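Workshop notebook, play kitchen (the Brekke unit)
August, entry begun 9:40 in the morning

Continuing from the last entry. The kitchen was carried to the long bench before the summer break and I want to finish the check of all parts before it goes back to the Prenero playroom. I write down everything, also the small things, so that a colleague can take over if I am away.

Shelf: the light wood board under the hood and the microwave had a little play on the left side. I took out the two screws, put wood glue in the holes and set the screws again. Waited 50 minutes before I put any weight on it. Now I can press with my full hand and it does not move. Please do not use the longer screws from the Jesix box, they are 18 mm and they will come through the panel.

Hood: cleaned with a soft cloth and soap only. The plus and minus on the white strip are printed, so no alcohol there. I made this mistake on the old Drakden kitchen and half of the minus went away with the cloth.
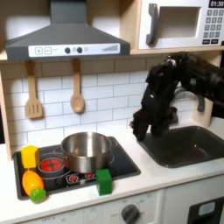
Page last changed: August, 16:25 (revision 7)

Microwave: the display says 01:30 and it will always say 01:30, it is only a picture of the time. I mention it for whoever wrote "clock does not run" on the repair card. I crossed this out. The gray handle is firm. I cleaned between the small buttons of the keypad with a dry toothbrush, and this took more time than the whole hood.

Tiles: the wall behind the counter has white tiles with gray lines. I tried first a corner with the damp cloth to see if the gray color comes off. It does not. There was an old sticker mark low on the wall, I removed it with cooking oil and after that soap. A very light shadow stays if you look from the side. I leave it so.

Hooks: the slotted spatula and the spoon hang from the small hooks under the shelf, spatula on the left, spoon on the right. I would like to keep this order, the children in the playroom have a drawing on the wall which shows it and they complain when it is different. One hook was turned too far and the spoon did not want to stay. I turned it back by hand, no tool was needed.

The wood of both is dry to the touch and a bit rough at the handle end. Sanded lightly with fine paper, then one thin layer of the food-safe oil. They must hang overnight before somebody puts them in the mouth, and somebody will.

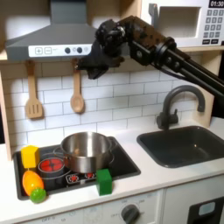 Cooktop: it sits in the left part of the counter and I was not sure if it is glued or only pressed in. I pushed from below and it moved up about 2 mm, so only pressed. I took it out, removed a surprising amount of old modeling clay from under the rim, and pressed it in again. It closes flat now on all sides. I did not use glue, it is better that it can come out next time.

Pot: the steel one stays with this kitchen. It had a dull ring inside, vinegar and warm water helped. The side handle is tight.

Sink: dark gray, no cracks that I could find with the finger. Only wiped.

Still open:
- second layer of oil on the spatula and the spoon
- ask Brekke if they still sell the small hooks, I want to have spare ones in the drawer
- felt pads for the feet, the old ones are worn through
- new repair card, the old one is full on both sides

The white paint for the counter edge is on the upper rack, the tin is not closed well, use it soon.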